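Search this site Enter keywords Go

Lultevow Household Notes: Stocking and Maintaining a Glass-Fronted Drinks Fridge

These notes apply to upright display units used in garages, club rooms and small kiosks.
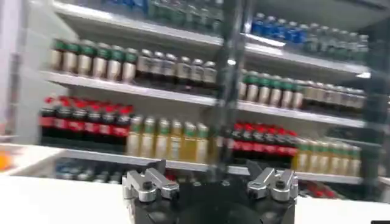 Bottles grouped by type on white shelving, either side of the central post.

Arrangement. Give each drink its own run of shelf and keep caps of one colour together. A gap is then easy to spot from the counter. Where a post divides the unit, treat left and right as separate bays and finish each run at the post. Place bottles shoulder to shoulder across the front, but leave two fingers' width at the back wall so air can circulate.

Rotation. Pull the existing stock forward and load new bottles behind it. Mark the carton with the month of purchase before it goes into storage.

Temperature. Set the thermostat for 2 to 4 °C and check it with a separate thermometer stood in a glass of water on the middle shelf. A full load of room-temperature bottles needs about 12 hours to settle. Load in the evening where possible — the compressor copes better when the room is cool.

Shelves. Wipe with warm water and a little dishwashing liquid, then dry. Avoid bleach on coated wire. Sticky rings from soft drink lift after five minutes under a damp cloth.

Door seals. Close the door on a strip of paper and pull. If it slides out freely, clean the seal and test again before ordering a new one. The Pronard pattern seal is pressed into a channel and needs no screws.

Condenser. Unplug the unit and vacuum the fins with a soft brush, working along them — bent fins restrict airflow. Repeat every three months, or monthly in a dusty garage.

Contact: Lultevow Household Notes, Plondusthorpe | Copyright Lultevow | Back to top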